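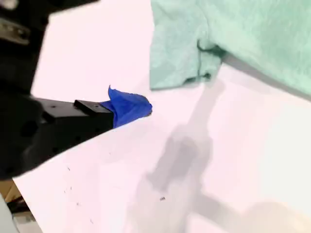
I have hated ironing my whole life, so when my old steamer finally quit (it had been spitting brown water on my good blouses since fall, so no tears there) I went looking for something that could take over for the iron completely. I wanted it for everything, clothes and curtains and also the cloth napkins, which I never fold when they come out of the dryer. They go in the basket crumpled and bunched into a wad like that bright blue cloth up top, and they stay that way until company is coming. After way too much reading of other people's reviews I bought the Fanuvley 805 handheld garment steamer. I paid $75 for it, which felt like a lot for something that boils water, but I've had it long enough now to have opinions!

Posted 1/26/23

First impressions. It's heavier than I expected. The picture on the box makes it look like something you'd toss in a purse, and no, you would not. Filled up it's a real workout if you're doing a full set of curtains, and I had to switch hands halfway through the first panel. For a shirt or two it's fine. The handle is a nice shape and the trigger has a lock on it so you don't have to squeeze the whole time (my old one didn't, and my thumb still remembers).

The tank pulls straight down off the bottom and you fill it at the sink. I got water down my sleeve the first few times until I figured out you have to hold it level when you click it back in. The little rubber plug on the fill hole is fiddly, and if you've got long nails you'll swear at it.

Heat-up is quick. I turn it on, find a hanger, and by the time I've got the shirt on the hanger the light has gone from red to green. Don't trust the green light right away though! Point it at the sink or an old towel and give it a few puffs first. Mine always drips a bit at the start, and if you go right in with a silk top you'll get spots. The spots dried out fine, but I had somewhere to be and I was not happy.

OK so how does it do on actual clothes.

T-shirts are its best thing, hands down. Anything thin and cotton, you hang it up, pull the hem down a little with your free hand, and run the steamer slowly from the top. I had a drawer full of tees with that hard crease down the middle from being folded in half and stuffed in, and the creases came right out.

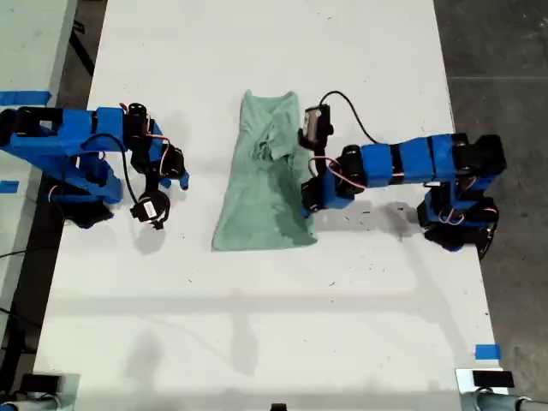
Mint-green tee, folded lengthwise but still bunched up at the neck.

The neckline is where you need some patience. Those ribbed collars like to roll, and steam alone won't flatten them. I lay the shirt down on a towel, smooth the collar with my palm, steam it from a little above, take the steamer away and then press down with my hand on a dry cloth. Please do not press down while the steam is going, I did that, it hurts.

Dress shirts are so-so. The body of the shirt comes out nice and the sleeves come out okay, but if you want a crisp collar and a sharp placket you are still going to need an iron. I've read that the Dratex pressing pad helps, it's a mitt kind of thing you wear on the other hand. I haven't bought one. An oven mitt does fine for me.

Linen, forget it. I gave one pair of linen pants 3 full tanks and they looked a tiny bit less wrinkled than before. Linen pants are just going to look like linen pants. 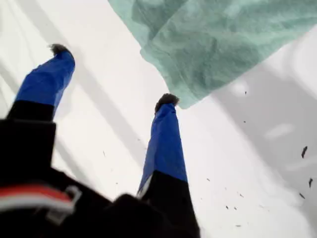 Back to the attachments, which I meant to get to earlier. You get a bristle brush, a lint pad and a crease clip. The brush is the one I use. It opens up the weave on heavier stuff like wool coats and it was wonderful on my winter coat, which had been squashed at the back of the closet since March. The lint pad picks up some cat hair but a regular sticky roller is faster. The crease clip is a joke. It's too stiff to slide and it left a shiny line down my black pants, so into the junk drawer it went.

The brush does get loose. It's held on by two little tabs and one of mine already feels soft. Replacement parts come from a place called Bañuelos, which I only found out from the tiny print on the last page of the manual, and they wanted $6 for the brush plus shipping. Not terrible, but I'd like it better if the tabs were sturdier to begin with.

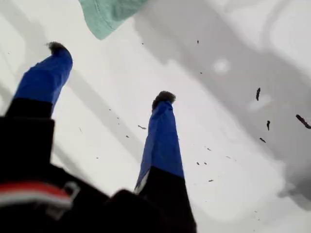
The cord is plenty long for my laundry room and not long enough for the living room curtains, so plan on an extension cord if your outlets are in dumb places like mine. And use distilled water if your tap is hard. The manual says tap is okay, but that's how my last one got the brown spits and I'm not doing that again.

One more gripe, it's loud. There's a pump in there that goes chug chug chug and the cat leaves the room.

I also looked at the Imateck upright, the one with the pole and the big tank, and if you do a lot of curtains or you've got a bunch of dresses to get through I think that's the better buy. I don't have the floor space for it. For tees, napkins, a blouse in the morning before work, the Fanuvley does what I need and I'd buy it again, though I'd wait for a sale. Four stars. I took one off for the crease clip and the drips.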